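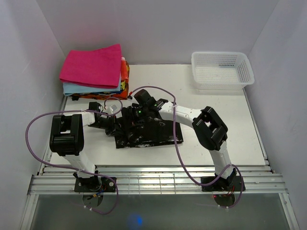 Re: black tees with prints, how do you fold yours?

From: Perrine Charpentier
To: the folding and mending list
Date: 18 July 2022

Hi everybody,

I've been meaning to answer this one, and then the laundry got away from me (you all know how that goes). Quoting the question first so the new people can follow along:

> I have a drawer of black cotton things with light printing on them and they come
> out looking awful. Creases right across the print, lint all over, and whatever
> is on the left side of the stack always ends up in a wad. Do you fold print in
> or print out? Does anybody use a board? My sister swears by rolling but I tried
> that for the whole of last September and hated it. Also, do you fold on the bed
> or is that my problem?

OK, so yes, I think the bed is a big part of your problem! I folded on the bed for years and everything I made was soft and lumpy and sort of banana-shaped. Now I do it on a plain white table with nothing else on it, and for black fabric it's wonderful, you can see every edge. On our old brown quilt I couldn't tell where a black sleeve stopped.

Print in or print out: I go print in for anything with the thick rubbery kind of ink, and print out for the thin kind that feels like part of the cloth. The thick kind sticks to itself if the drawer gets warm, so I lay a piece of tissue over it before I fold. I bought a pack of 100 sheets two years ago and I still have most of it, because I just smooth them out and use them again. If the piece has light marks scattered all over it, front and edges and everywhere, I quit worrying about which side shows.

The wad on the left — that was me too. I'm right-handed, and I'd pinch the left side with both hands close together and drag it over, and all the fabric would gather up under my fingers while the right side lay there nice and flat. What helped was moving my hands apart. One goes at the near corner, one at the far corner, then lift, carry it over, set it down and let go. If it's already bunched, don't press on it. Open that end back up, give it a little shake, and smooth from the middle out toward the edge with the side of your hand. Pressing just irons the wrinkle in, and black cotton will show it the next time you pull it out.

My order for a T-shirt, for what it's worth:

Face down, collar away from me.
Sleeves in, then one side in to the middle, then the other.
Bottom hem up to just under the collar.
Fold in half again if it's going in the shallow drawer.

I don't mind if the last edge slants a bit. I used to redo those and life is too short.

Boards: I had the Rilleletti one, the hinged plastic kind, and it's fine for grown-up shirts but much too wide for kids' stuff. Mine cracked along the hinge and I never replaced it. A 22 cm strip of stiff cardboard does the same job, you just fold around it and slide it out.

For lint I use the Vadumano brush before folding, always in one direction. Tape rollers pulled at the print on my husband's favorite shirt, so those live in the car now.

Does anybody have a good way to do black hoodies? The hood beats me every time. I've tried tucking it down inside and I've tried folding it flat across the back, and I get a big lump in the stack either way.

Perrine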